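3.2 The basket and what goes in it

I should say a bit about the basket first, because it ended up mattering more than I thought it would. When Catalina Iturra and I started looking at how people put their vegetables away at home, we had a tidy little plan built on fridge drawers and cupboard shelves. Then we visited 17 households in Durnanow and most of them had a basket on the go somewhere - on the bench, on top of the microwave, one on a piano. So the basket got its own section, and the drawers got moved to Section 4.

What we wanted to know was pretty simple. When someone gets home with a mixed lot of produce, what goes in the open basket, what stays out beside it, and what gets sent somewhere colder?
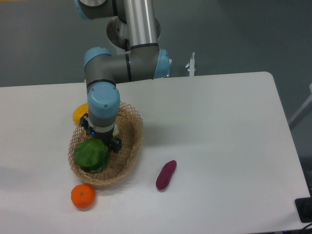

Figure 2a. Cabbage in the basket, with the mandarin and the purple sweet potato left out on the table.

The leafy things caused the most argument. In the interviews, people were very sure that greens "don't live in a basket", and then in their August diaries they put greens in the basket all the time! Of the 190 diary entries that mention a basket, plenty have something leafy sitting in it, usually with a note like "just till tea". Rochelle Greenberg, who read the entries separately from me, wanted to call these temporary storage. I wanted to call them storage, full stop, given how often the same bunch was still there in the next entry. We settled on "resting", a word one of our Lirnambridge pilot households had used, and I've grown fond of it.

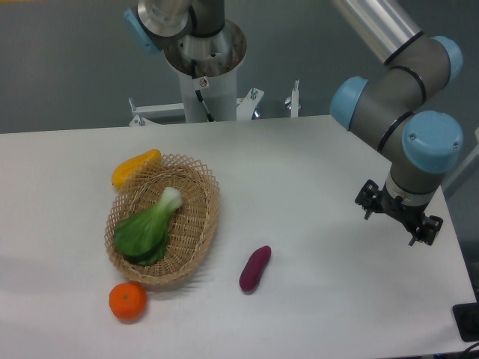
Shape gets far less attention than it should in the advice sheets we collected. They sort produce by how long it keeps, and people at home sort it by how it sits. A shallow basket suits anything round and low, but a long bunch is awkward and tends to claim the place for itself. You get a feel for this with the bok choy laid on a slant in Figure 2b, where the leaves cover most of one half and the other half of the weave is still free. Several people told us they'd leave that half alone, in case something heavy squashed the leaves. Others would pop a sweet potato straight in (my own household is firmly in this camp, I'm afraid). We coded the first habit as "saving room" and the second as "filling in", following the labels in the Forkley kitchen study, with small changes to suit open baskets.

Things left beside the basket were harder to code. A mandarin next to the rim could be on its way in, on its way out, or simply where somebody's hand let go of it. We tried a distance rule and dropped it after 2 rounds, as it gave silly answers whenever the bench was small. In the end we asked people directly and took their word for it.

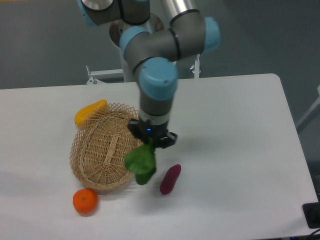 Figure 2c. Leafy greens held just above the table at the basket's right side, with the yellow pepper behind the rim.

We left half-in, half-out moments like this one as their own code, "at the rim", and didn't force them into either pile. Catalina and I disagreed on these more than on anything else. The full list of codes is in Appendix B, along with the Mohamedi scale we used for ripeness.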